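Stendport bench notebook
June 16, 2019

Picking up where I left off with the planner, and writing it all out while I still remember which config file does what (I lost a whole afternoon to that in April and I would rather not do it again). The Miseo branch now builds cleanly against the new Danzer driver, which is a nice place to start the day!

The job is still the marker and the cup. The left arm steadies the paper cup with the two-finger gripper, the right arm brings the marker over in the hand, and the planner has to treat the two as one problem. Until now it planned the left arm first and froze it, and then the right arm had to squeeze past whatever was left over, which made for some very long and silly detours over the top. 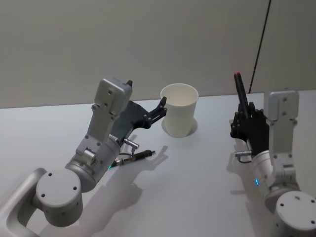
So the change is that both arms go into a single joint-space query, with the held marker attached to the right hand as a collision body. I had been attaching it with the cap missing from the model, so the planner thought it had 16 mm more room than it did. Fixed in the scene file, and please pull before running anything!

Results on replay: 143 queries from the old log, 5 timeouts, and 2 plans where the left wrist swings out much wider than I like. Both of those start with the gripper already close to the rim, and I suspect the padding on the fingers is too generous there. I'll try shrinking it for the cup only and leave it alone everywhere else.

White cup on a white table is still hard on the segmentation, by the way. The shadow gets pulled into the mask and the fitted base comes out too fat. The folks at Lerurthorpe sent over their threshold settings and I haven't tried them yet.

Still to do: rerun the timeouts with a longer limit, save the seeds this time, and move the attach call out of the launch script.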